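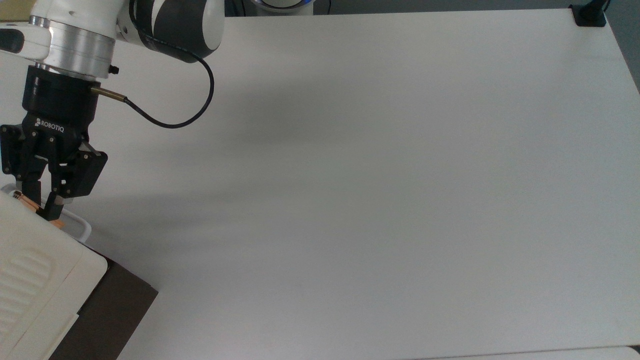 Figure 4. White tabletop, Galtau site.

4.2 Surface color and reported eye strain

We turn now to the tables. Section 4.1 dealt with lamps and windows, and most of the earlier work stops there. Lamps get measured, blinds get measured, the thing people look down at for most of the day gets a line in the appendix. Our own pilot did the same, so no finger-pointing.

Nine sites, 43 people who kept the diary to the end, 3902 usable entries. An entry is one line: time, where the person was sitting, how their eyes felt on the five-step scale, anything else they cared to write. The "anything else" column was meant as an extra. It ended up carrying a good part of this section.

Three kinds of top were in use. Plain white, light gray, and wood or wood-look (we did not try to separate those two, the site lists were too patchy). Galtau is the white case in the results below and Zatstead the wood case, as these were the two sites with the fewest changes to the furniture during the diary period. Kuken had all three kinds in one long room. That was useful for comparing within a person, less useful for anything else, as people there moved seats a lot and did not always write down where they had gone.

Light level. The target at every site was 500 lux on the tabletop, set by the building people and not by us. Readings were taken at each seat in the morning and again after lunch. Seats that missed the target by a wide margin on either reading were dropped, see Table 2 for the list. What is left should be a fair comparison, with lighting held more or less steady and the surface changing.

The main result is dull but clear. White tops went with higher strain scores in the afternoon and made no difference in the morning. Gray sat in between and closer to wood. The effect was small for people who worked mostly on a screen and larger for people who worked on paper, wich surprised us. We had expected the opposite. White paper on a white top gives the eye very little edge to rest on, and several of the diarists said something close to this without being asked. "Can't find my page" was one entry. "The form and the desk are the same thing by three o'clock" was another.
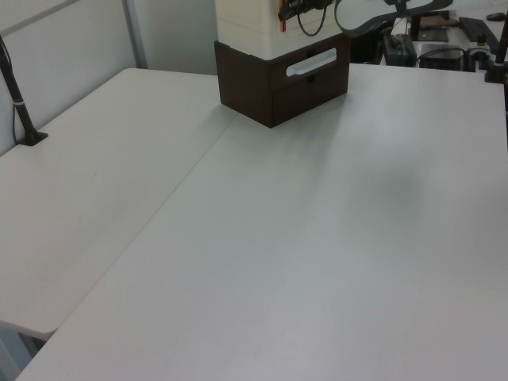 Age mattered, in the expected direction. Older diarists scored higher everywhere and the gap between white and wood was wider for them. Glasses made no difference once age was in the model. We did not ask about contact lenses. Should have.

Texture is harder to talk about. A shiny top throws back a spot of the ceiling light and people complain of the spot. A matte top spreads it out, and then the complaint is a general one – "bright," "washed out," "tiring." Both kinds of complaint were coded as glare in the first pass. Reshma Kekana recoded the free-text column with the two split apart and the picture got a good deal cleaner: spot complaints follow the lamp, wash complaints follow the table. Agreement between the first and second coder was good for spot and only fair for wash. Wash is a vague thing to feel and a vague thing to write down.

Shadows came up more than planned for. On wood tops almost no entries mention them. On white tops they turn up again and again, usually the writer's own arm or a shelf, and usually as a nuisance while writing by hand. We think a soft shadow simply shows more on a pale surface, and that the eye keeps going back to it. No measurements to back this. It would be cheap to test, with one lamp and two tops.

There is a second way to read all this. White tops tend to be bought for rooms that were refitted recently, and newly refitted rooms tend to have white walls as well, pale floors, fewer curtains. So the top may be standing in for the whole room. Kuken helps a little here, same walls and same floor for everyone, and the afternoon effect held up there, though with wide error bars. Idun Aasen has argued (in comments on an earlier draft) that even inside Kuken the white tops were nearer the corridor and its noise, and that tired ears make for tired eyes. Possible. The noise log for that room has gaps and we can't rule it out.

What did people do about it? Mostly covered the table. Desk pads, a sheet of brown card, a folded newspaper, in one case a tea towel. Diarists at white tops who mentioned a cover had afternoon scores close to the gray group. This was not assigned, people chose it, and the ones who bother to bring a pad from home may differ in other ways. Still the cheapest fix we came across and we would try it before replacing any furniture.

The Wattanapong questionnaire was given at the end as a check on the diaries. Same direction, weaker. People asked once to sum up weeks of sitting will tend to give a middling answer, and most did. Nobody picked the top step of the scale, while the daily entries use it fairly often, nearly always late in the day. We take the diaries as the better source and report the questionaire scores in the appendix only.

Two limits before moving on. All readings were taken in August, with long bright days, and winter may look quite different once the lamps do most of the work. And the strain scale is self-report from end to end. Blink rate was planned, then dropped for lack of time. Section 4.3 takes up chair height.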